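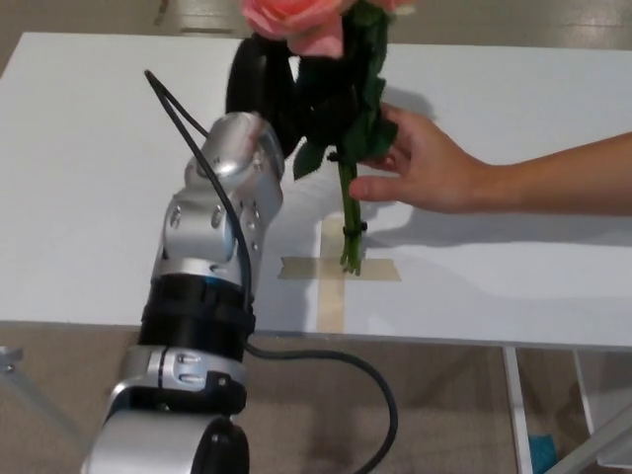 Photo: Tumaini Makokha / Ogola open day

Reading time: 5 minutes

Handing objects to a robot arm in front of visitors – how do you keep it from going wrong?

Posted by Firkico

Our workshop is putting on an open day in June and I have been told to run the robot table. I went to the one at Ogola to see how they do it. The picture is from their handover demonstration, where a person and the arm both have hold of a bunch of roses over a cross of masking tape. They did it with other objects too, but the flowers got the most attention by a long way.

We have a similar arm and a two-sided gripper. I can get it to pick up a wooden block from a fixed spot all day long. Passing something between the arm and a person is new to me, and with flowers I am worried about crushing the stems or tearing leaves off in front of a room full of people.

What I want to know:

How is the handover timed? I could not tell at Ogola whether the arm was waiting for the person or the person was waiting for the arm.

Is tape on the table good enough as a marker, or should I be looking at a printed target and a camera?

Is it all right to let visitors do the human side? Our manager would like that. I am less sure.

We expect up to 300 visitors over the day and I have a budget of $300 for everything that is not the arm itself, flowers included. The arm is a loan and I can't drill or modify it.

Posted by Rivetti

I have run handover demos at four open days, two of them with flowers. I'll take your points in order.

Timing. The simplest way is to make the person the one who decides. The arm closes on the object and stops. The person takes hold lower down. Then an operator presses a key and the gripper opens. There are fancier ways, where the arm feels a pull on the object and lets go by itself, and they are fine in a lab. At an open day people pull early, pull sideways, or don't pull at all and stand there looking at you. I don't know which method Ogola uses. From the back of a crowd they look the same.

Going the other way, person to robot, have the person hold on until the gripper has closed and you have said "let go" out loud. Use the same two words each time. If you have a helper, practice with them until neither of you has to think about it.

Tape. Tape is fine. The cross is for you more than for the arm. If the arm always goes to the same pose, all you need is a mark so the object starts in the right place, and a cross gives you both directions. Put it down after the arm is clamped, run the arm to the pose, and lay the tape under where the stems come down. Bring the roll with you on the day. Ours lifted at the ends by lunchtime and I replaced it twice. A camera and a printed target will eat your budget and give you one more thing to fix with people watching.

Gripping the flowers. Tie the stems before you start, low down, so the bunch behaves as one object. In your photo there is a small black tie near the bottom, and the gripper is up around the leaves and the lower part of the blooms. I go lower than that myself and grip the stems, but then you have less room for the hand, so it depends on how long your stems are. Set the force by trying it on a cheap bunch first. Start low and raise it until the bunch stops slipping. Strip any thorns where the hand goes.

Cable. Check the slack with the arm at every pose you plan to use, including the folded one. A loop that looks generous at one pose can be tight at another. Keep it away from where people stand.

Visitors. I let them, one at a time, with the arm at reduced speed and my hand on the stop button. Your safety person has to agree to that first, and the people lending you the arm should be asked as well. If either one says no, do the human side yourself and let visitors choose the object.

Budget. I got through 71 roses last time, in small bunches, and that was with a spare bunch in a bucket under the table for every one in use. Buy the plain supermarket kind.

Posted by Lumow

just use fake flowers. we did, same bunch all day and it still looked ok at closing. real ones drop leaves on the table

Posted by Tumaini Makokha

I took the photo, so a couple of things from where I was. The table stayed white and bare apart from the tape, and I would copy that. It made it easy for people to follow what was going on, even the ones standing well back. We had tried a patterned cloth at an earlier event and it slid.

On visitors taking part, I agree with Rivetti about the stop button. I would add a line on the floor for the queue. Nearly everyone leans in when the gripper starts to close, children most of all, and a line gives you something to point at.

Fake flowers do work for practice. Some of them are slicker than real stems though, so set your grip again when you switch over.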